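The quiet pleasure of a proper coaster

My grandmother kept hers in a biscuit tin, and they came out only when the vicar did. I thought of that tin all through March, when I was going round the houses (and the odd workroom) of people who care a good deal more than most of us about where a cup is put down.

Jelle Michiels is one of them. He runs a little homeware shop called Bruda, and he will talk about small round things for as long as your tea stays warm. Plain colours are what people ask him for now, he told me – soft greens, mostly, the sort you see on the underside of a sage leaf – and a matte finish, so that the light doesn't bounce about on the table. He likes a slight rim too, just enough to catch a drip before it gets away. I must say I came round to the rim rather quickly, having ruined a sideboard in my time.
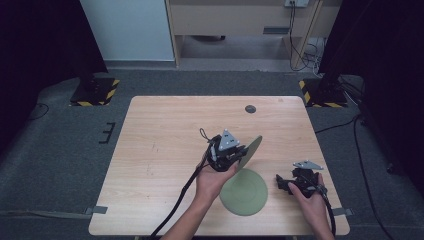
Sage green on pale wood grain: one disc flat on the table, its partner held on edge.

Pale wood suits that green wonderfully well. It's a gentle sort of pairing, and on a grey morning it does lift a room. Barrett Thibodeaux, who has let me poke about in his kitchen at Flellivholm more than once, prefers his on dark oak and won't be moved on the subject. He owns 72 of them, kept in a drawer meant for tablecloths, and swaps them about with the seasons.

If you are starting from nothing, buy a pair and live with them for a week or two. Leave them out overnight, put the teapot near them, see whether your hand goes to them without being told. Mine did by the third morning, and I've since been back to Jelle for four more!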